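The Planner Deserves a Log File

Every robotics team I have worked with owns at least one dashboard showing how often the robot succeeds. I have yet to see the same pride taken in a dashboard showing why it failed. Success gets a big green number on the wall. Failure gets a folder named "misc_old_2" and a person named Dave who might remember, except Dave left in January.

I write planning software for a living, mostly the layer that sits between "the camera thinks there is a thing there" and "the arm is now moving toward the thing." It is unglamorous plumbing. When it works, the credit goes to the perception model. When it doesn't, the perception people and the control people, who otherwise can't agree on a coordinate convention, reach a touching consensus about whose fault it was.

So this is a biased essay. My position is that we spend too much on better models and far too little on tools that tell us what the models we already have were thinking. I would take a decent log viewer over three more points of accuracy any day, and I say that as someone who has been handed three more points of accuracy and spent the next two weeks finding out where they went.

Take the stack I know best. We call the planner Voris and the thing that feeds it Porarer, and before you ask, the names were picked by people who had been in a meeting for too long. Porarer looks at the table and hands over a list of objects, each with a label, a pose and a confidence. Voris takes the list and decides what to grab, with which arm, from which side. For the first year, the message between them was that list and nothing else. All the doubt in the system got squeezed into one number per object, and then Voris compared the number to a threshold and threw it away.

You can imagine how debugging went. An arm would stop over an object and think about it. Somebody would ask why. The log would say "plan rejected." That was the full text. I wrote that line of code, and I'd like to apologize to everyone who ever had to read it, a group made up mostly of me.

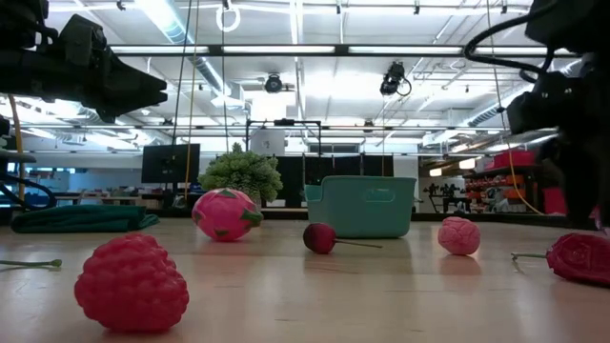
Clutter is where a planner earns its keep, and clutter is also where a single confidence number is the least use to anybody. A detector can be very sure about a big red raspberry sitting on its side and still be vague about how far the thing extends, and the planner needs the second answer more than the first. Stems are worse. The cherry trails one that is long and thin, the rose has one pointing across the table, and a planner has to take a view on whether a stem is part of the object, an obstacle, or noise. Then the tabletop is glossy enough to hand you a faint second raspberry underneath the first, free of charge. Each of those is a different kind of doubt. Squash them all into 0.87 and you have told the planner that something, somewhere, is probably fine.

Zuweira Darko, who maintains Porarer, argued for a long time that this was my problem. Her view was that perception should give its best answer and the planner should act on it, the way a waiter doesn't come out to explain the chef's misgivings about the fish. I thought this was a terrible analogy, as I would very much like to hear about the fish. We went back and forth in code review for longer than either of us would want printed.

What settled it was dull. Yaa Mahama on the control side got tired of both of us and wrote a small tool called Gyamfi over a few evenings. All it did was save everything the planner had in its hands at the moment it made a decision: the object list, the depth data, both arm states, every candidate grasp, and the reason each candidate was dropped. Then it let you scrub back and forth through the result. The interface looked like tax software. It still does.

We ran it over 38 rejected plans. I had a theory going in, namely that perception was giving me bad poses. Zuweira had a theory too, which I won't repeat. Of the 38, 25 were perfectly good grasps thrown out by my own collision check, which was padding each object by a fixed margin. A fixed margin is reasonable around a raspberry. Around a stem it turns a piece of string into a fence post, and a table with a few stems on it becomes a small fortress nothing may enter. I had set that margin myself, with a comment beside it reading "tune later."

The fix took less than an afternoon. Finding it had taken most of a year, during which we retrained the detector twice. Both retrained detectors were better, I should say. They were better at delivering correct poses to a function that ignored them.

The usual objection is that logging everything is expensive. It is. Gyamfi fills disks with real enthusiasm, and we keep full records for only 30 days before thinning them out. People also tell me that end-to-end learned policies will make all this obsolete, since there won't be a planner in the middle to interrogate. Perhaps so. I have heard the planner pronounced dead often enough to have bought it flowers. But a learned policy also stops over objects and thinks about it, and when you ask why, it doesn't even have the courtesy to print "plan rejected." If anything the case for recording what went in and what came out gets stronger once the middle is a few billion numbers.

The harder objection is about people. It is easy to get a budget for a new model. It has a name and a chart, and the chart goes up. Try asking for the same money to build a viewer. I did, under the project name Plusley, which I chose because it sounded like something with a chart. The first question I got was what success rate it would achieve.

I said it wouldn't achieve any. They gave me half the money and one engineer, shared. We're starting with the stems.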